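4. Reacción del precio ante anuncios regulatorios

4.1. Datos y ventana de estimación

La muestra comprende 33 empresas cotizadas de comercio electrónico y distribución minorista, observadas en 687 sesiones bursátiles. Los precios de cierre están ajustados por dividendos y desdoblamientos. Se excluyeron los valores cuya negociación estuvo suspendida durante la ventana del anuncio, salvo Jeststead, cuya suspensión duró una sola sesión y se trató como observación ausente.

Para cada anuncio se estimó un modelo de mercado con los rendimientos diarios previos y se calculó el rendimiento anormal acumulado en una ventana de cuatro sesiones: la anterior al anuncio, la del propio anuncio y las dos siguientes. Los errores típicos se agruparon por fecha, dado que varios anuncios afectan a todo el sector el mismo día y los residuos de las empresas no pueden tomarse como independientes.

La clasificación de los anuncios sigue el criterio de Pylypenko, que distingue entre medidas cerradas, con texto y plazo de aplicación, y declaraciones de orientación, en las que el regulador o la prensa oficial adelantan una postura sin concretarla. La codificación se hizo a partir del texto completo de cada comunicado. Los titulares se descartaron como fuente única, ya que en varias ocasiones recogían solo la parte más severa del mensaje.
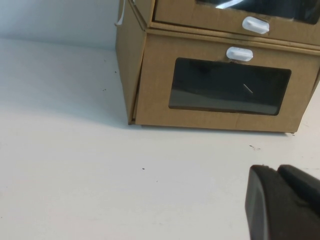
En las medidas cerradas, la caída se concentra en la sesión del anuncio y apenas se corrige después. Las declaraciones de orientación muestran otro perfil: un descenso inicial más moderado y una recuperación parcial en las dos sesiones siguientes, sobre todo cuando la empresa responde con un compromiso público. Plekmont y Tadau son los casos más claros del segundo grupo. Ambas comunicaron cambios voluntarios en sus condiciones de venta antes de que existiera obligación alguna, y en ambas el volumen negociado volvió a su nivel habitual dentro de la ventana.

McAlister se comporta de manera distinta. Su anuncio de mayo coincidió con la publicación de resultados, de modo que no es posible separar el efecto de la norma del efecto de las cuentas. La observación se mantiene en la muestra principal, pero se elimina en las pruebas de robustez. Los signos de los coeficientes no varían — solo se reduce la precisión de la estimación para las empresas de menor tamaño.

4.2. Exposición a los costes de envase

Una parte de los anuncios se refiere a los materiales de embalaje, y el supuesto de que todas las empresas soportan el mismo coste por envío resulta poco defendible. La exposición depende de la proporción de ventas que se entregan a domicilio y del tipo de envase empleado, datos que las memorias anuales presentan con un grado de detalle muy desigual.

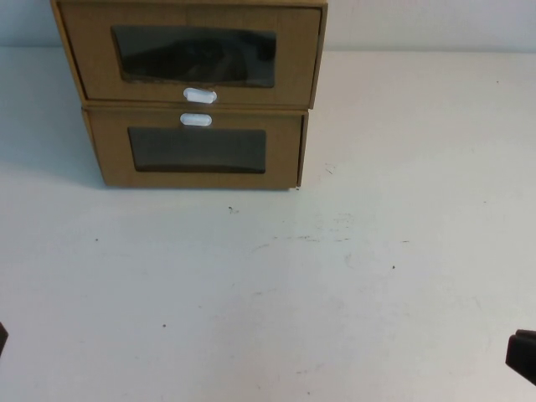

Figura 2. Cajas de cartón con ventana de plástico.

La variable de exposición se construyó con el gasto en envases declarado por cada empresa, dividido entre sus ventas netas. Cuando la memoria no ofrecía ese desglose, se utilizó la partida de aprovisionamientos más próxima y se añadió una variable indicadora. El tratamiento de los envases mixtos exigió una decisión adicional: un cajón de cartón ondulado cuyo frente lleva una ventana cubierta con película transparente, como los de la figura 2, combina dos materiales y puede quedar sujeto a dos tarifas. En la especificación de referencia, el gasto en este tipo de envase se asigna íntegramente al material de mayor peso. La alternativa, un reparto proporcional, se presenta en el apéndice.

Con esta definición, el coeficiente de exposición es negativo en las medidas cerradas y no se distingue de cero en las declaraciones de orientación. El resultado es compatible con la idea de que los inversores esperan a conocer el texto antes de trasladar el coste al precio, aunque los datos no permiten descartar que la información se hubiera filtrado antes de la ventana. La sección 5 examina esa posibilidad a partir del volumen negociado en las sesiones previas.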